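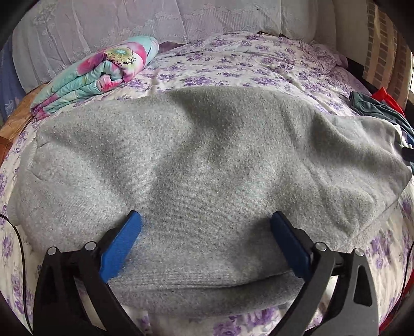
Gray sweatshirt or hoodie, pre-fold, on the bed. Posted by drawer_skeptic

Home Forums Laundry & Closets New Posts Members
Search this forum Go Advanced
Print this page E-mail this thread

Thread: Does folding heavy sweatshirts on the bed save anything?

drawer_skeptic wrote:
I keep reading that you should fold thick sweatshirts flat on the bed, in thirds, then stand them up in the drawer. The claim in the Sulstead tidy guide is that you get 40 percent more in a drawer that way. Forty percent more than what? They never say. If you were throwing them in with a pitchfork before, sure.

My gray one is the test case. Thick, a little fuzzy, and it will not lie flat. I smooth the middle and the creases just move over to the side. The bottom band wants to roll. By the time I've got it in thirds it's a brick, and a brick that stands up in a drawer for maybe a day. Has anybody measured this or are we all repeating the same article?

bandedcuff wrote:
I do it and it works for me. Face down, sleeves in, hood (if any) folded back over, thirds from the bottom. The trick is not smoothing so much. You're fighting the fabric.

drawer_skeptic wrote:
"Works for me" is what people say about copper bracelets. Works compared to what? How many do you have in the drawer?

bandedcuff wrote:
Enough that I can see all of them without digging. That's what I wanted. I don't own a lab.

Kumarasinghe wrote:
I measured, sort of. My thickest sweatshirt weighs 978 grams on the kitchen scale. Folded in thirds it took up the same space as folded in half twice, because it's the same amount of cloth. The only thing that changed was the shape. If your drawer is shallow, the standing version doesn't even fit. I had to lean them over, and then they're just a messy stack.

So I'm with the OP on the 40 percent. I'm not with the OP on the rest - shape matters if you want to pull one out without wrecking the others.

floorpile wrote:
Hang them. Done.

bandedcuff wrote:
Hanging stretches the shoulders.

floorpile wrote:
People say that. Mine have been on hangers since June and the shoulders look like shoulders.

drawer_skeptic wrote:
Since June isn't very long, to be fair. But I've never seen a before and after on the shoulder thing either. Add it to the list.

Tried the bed method again with less smoothing, as instructed. Other clothes shoved over to the right so there's some room to work.

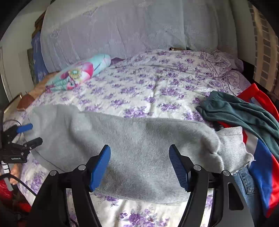
Thread length: 978 words, all pages

drawer_skeptic wrote:
Laid it out sideways across the near half. The cuff end is where it goes wrong for me. All that thick fabric puckers up right where it meets the ribbing, and whichever way you fold it there's a lump. Also it's shedding threads at the cuff, and no fold is going to help with that.

bandedcuff wrote:
Trim those, don't pull them. And your bed's too soft for this, I'd bet. Use a table.

drawer_skeptic wrote:
Every guide says bed! Now it's a table?

Kumarasinghe wrote:
The guides say bed because everyone has one. A hard surface is better for anything thick. I use the top of the dryer. Love the purple flowers on the sheet, by the way, my grandmother had something close to that.

sukgate_renter wrote:
Coming in from the expensive side. I paid 150 dollars for a set of Standness drawer dividers on the theory that they'd keep folded sweatshirts upright. They do hold them up. They also eat enough of the drawer that I now fit fewer. Whatever the fold saves, the dividers took back.

floorpile wrote:
150 for cardboard walls. You could have bought a lot of hangers.

sukgate_renter wrote:
They're not cardboard. But yes.

bandedcuff wrote:
Shoeboxes do the same job for nothing. I still say people here are asking the wrong thing of it. I never claimed it saves space, I said I can find my stuff.

drawer_skeptic wrote:
Then we mostly agree and I've been arguing with the guide. I'd still like whoever wrote "40 percent" to come and do it in front of me with a sweatshirt this thick. I notice the ones in their photos are always thin little things.

Going to try the table. If the lump at the cuff is still there I'm going back to folding it in half and putting it on the shelf, like my mother did.

Kumarasinghe wrote:
The lump will still be there. It'll be a flatter lump.

375 views Last reply 18 November 2020
Print this page E-mail this thread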